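News > Community > Press releases

Fistmont households invited to swap, mend and share as Cludora opens its kitchen library

Fistmont, 10 Sep 2025

If you have ever bought a fish kettle for one dinner and then spent years moving it from cupboard to cupboard, Cludora would very much like to hear from you. The Fistmont lending group is opening a kitchen library at the old Kallio bakery, where anyone living in the town can borrow cookware, plates and serving bowls for up to two weeks at a time, free of charge.

The idea grew out of a survey that Cludora ran over the spring. Of the 1505 households that kindly filled it in, 1345 said they owned at least one kitchen item they hadn't touched in a year (and a good many wrote us lovely long notes about jam pans, for which we are very grateful).
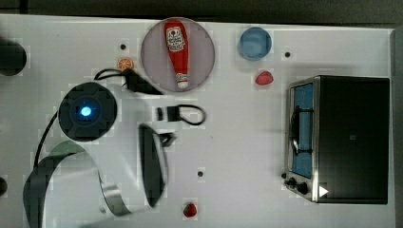
Borrowing is simple. Bring something with your address on it, fill in a short card and choose up to six items. There are 191 on the shelves to begin with, from everyday crockery to preserving pans big enough for a whole allotment's worth of plums, and more will be added as donations are cleaned and checked.

Fisten, the housewares shop on the market square, has given the shelving and will sharpen library knives every month. "We have sold pans to this town for a long time, and we are just as happy to see them shared," a spokesperson for the shop said.

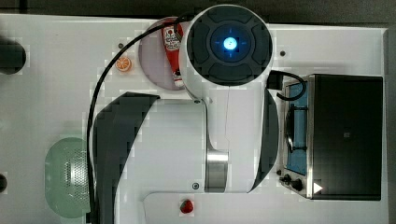

The library will also hold mending evenings for loose handles, chipped bowls and tired wooden spoons. Some 69 people have already put their names down, so please do book early if you can! A festive table loan, with enough plates for a large family meal, will follow in December. 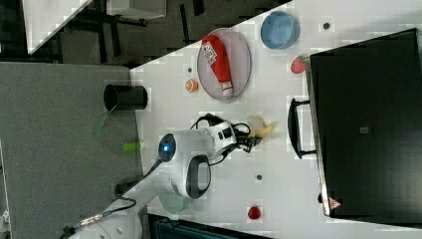

A plate, a light blue bowl and a ketchup bottle among items on a table.

Donations of clean, working kitchenware can be left at the Kallio bakery during opening hours. Please wrap anything breakable, and keep the lids with their pans.

14 shares | 3 comments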